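Listening to Old Starlight: A Long Afternoon With Rosalía Aranda

By Rekha Bhatia
8/6/21
9 min read

We use cookies to remember your settings and to see which stories people read. Accept all | Manage choices

I had meant to talk to Rosalía Aranda for an hour, and it was getting dark when I finally drove back down the hill from the Sarmiento Observatory with a jar of her plum jam on the passenger seat and both of my notebook pens out of ink. She is that kind of talker, and I am sorry to say that I am too.

Aranda looks after the glass plates. Before digital cameras, and for a good long while before anyone trusted film, astronomers took their pictures of the sky on sheets of glass coated with a thin layer of light-sensitive chemicals. Sarmiento has more than 3000 of them, each in its own paper sleeve, and each one a record of a little square of sky on one particular night. For decades they sat in the basement. People knew they were down there in the way you know there's a box of your grandmother's letters in the attic.

"I came up here to see the telescope, like everyone does," she told me while she hunted for the kettle. "And the man giving the tour said, oh, and those are the plates, and he kept on walking. I didn't keep on walking! I think I missed the whole rest of the tour."

She had no background in astronomy at all. She spent 30 years in the billing office at Fitance, down in Warnero, and says it was the best training she could have had, because what the plates needed most at the beginning was a person who didn't mind matching one list against another list until they agreed.

"You had the sleeves, and you had the observers' logbooks, and the two of them told different stories," she said. "One fellow wrote his sevens like ones. Another one changed the date at midnight when everybody else was changing it at noon, so for two winters he's a day off from the rest of the world. I got quite fond of him. I could always tell when he was tired, because he stopped crossing his t's." 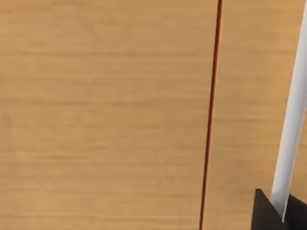
Reading a star from a piece of glass

The plates are negatives, so the sky on them is pale and the stars are black specks. A brighter star makes a bigger, darker speck. If you want to know how bright a star was on a June night long ago, you find its speck and compare it with the specks of neighbors whose brightness is already known, and you decide where it falls between them. It sounds too simple to be science, and I said so, and she laughed so hard that she had to put her cup down.

"It is simple. It's simple in the way that singing in tune is simple," she said. "You look, and you say, well, it's a little bigger than this one and a little smaller than that one. And then you write it down and go to the next plate. And you must not look at what you wrote for the last plate, because your eye will want to please you."

Most stars, she explained, are steady from year to year as far as a plate can tell. The ones she loves are the variables, which swell and fade, some over hours and some over so many months that an observer might catch only a few rounds of it in a working life. Her favorite is a slow red star that she and the others call Ciltell, a nickname somebody scribbled in the margin of a logbook and never explained. Its cycle runs close to 300 days. With the plates laid out in order you can follow it rising and sinking, over and over, through the careers of people who never met each other.

"I have a soft spot for it," she admitted. "It doesn't do anything dramatic. It goes up, it goes down. But one time it went down and stayed faint much longer than it should have, and there was a gap in our plates just there, a whole season with nothing. I still think about that gap when I can't sleep." 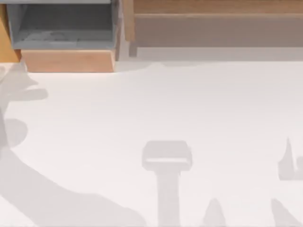 She wrote to four other observatories asking whether any of them had plates covering the same patch of sky. Two never answered. One sent a very kind letter saying their collection had been lost in a flood. The fourth had a single plate from the missing season, and on it the star was so faint that she went back to it over several mornings before she would put a number down. She won't tell me the number, because she isn't happy with it yet.

I asked whether it bothered her to spend so much effort on one point in a graph. She thought about it for a while, stirring.

"Somebody stood in the cold for that plate," she said. "They had to keep the telescope on the star by hand, with their eye at the little guiding scope, for an hour sometimes, and if they sneezed you can see it. You really can, all the stars have a tiny tail. So no, I don't mind spending a few mornings."

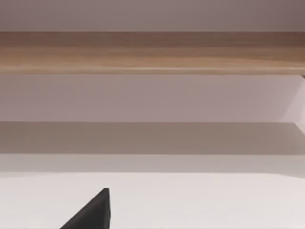 Wood grain along the board, with the pale panel above it.

Cleaning, scanning, and the trouble with ink

A good deal of the work these days is scanning, and the scanning brings its own arguments. The old astronomers liked to write on the back of the glass. They drew arrows, circled things, and now and then left remarks for each other. Ink on the back gets in the way of a clean scan, so the usual practice in many places is to photograph the writing first and then wipe it off.

Aranda hates the wiping. She understands it, and she has done it when the science called for it, but she keeps a list of plates that she has asked to be left alone. One of them carries a small neat arrow and the word "Well?" with a question mark, pointing at a speck that she has never been able to find anything odd about.

"Maybe he was teasing somebody," she said. "Maybe there's something there and I'm too dim to see it. Either way I'm not going to be the one who rubs it out."

The light-sensitive layer is a worry too. It's gelatin, and gelatin swells when the air is damp and can lift away from the glass at the corners. She handles the plates by their edges, stands them upright, and brushes only the bare glass side. When I asked what happens if one breaks, she told me they keep the pieces together flat and scan them anyway. Then she changed the subject to plums.

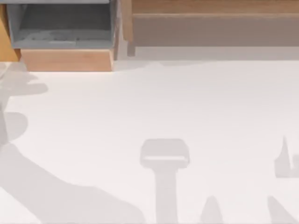
White tabletop with the low wooden shelving and gray bin behind.

What she would tell a beginner

Before I left I asked the question I ask everybody, which is how a person with no training might start. I was expecting her to recommend a book, and she did mention one or two, but mostly she wanted to talk about going outside.

"Learn one small piece of sky first," she said. "Just one, whatever is over your back fence. Learn which star there is brighter than which. Then you find a variable that you can see with plain binoculars, and you look at it whenever it's clear, and you write down what you see even when you think you got it wrong. Especially then, please. I've read so many logbooks where you can tell that the poor man tidied things up afterward, and it's no use to me at all!"

She told me that people in Warnero ring her up now when they find old things in a garage, and that one family brought her a biscuit tin holding a few small plates of the moon, wrapped in a dish towel. They weren't Sarmiento plates and they had no dates on them. She has been trying to work out the nights from the shadows in the craters, and she has two of them pinned down to her satisfaction. The third is a bit out of focus, and she's asked the family whether they might look through the garage again, in case there's a notebook.

Enjoyed this story? Sign up for our monthly newsletter and get new interviews by email.

Contact us | Privacy | © 2021 All rights reserved | Back to top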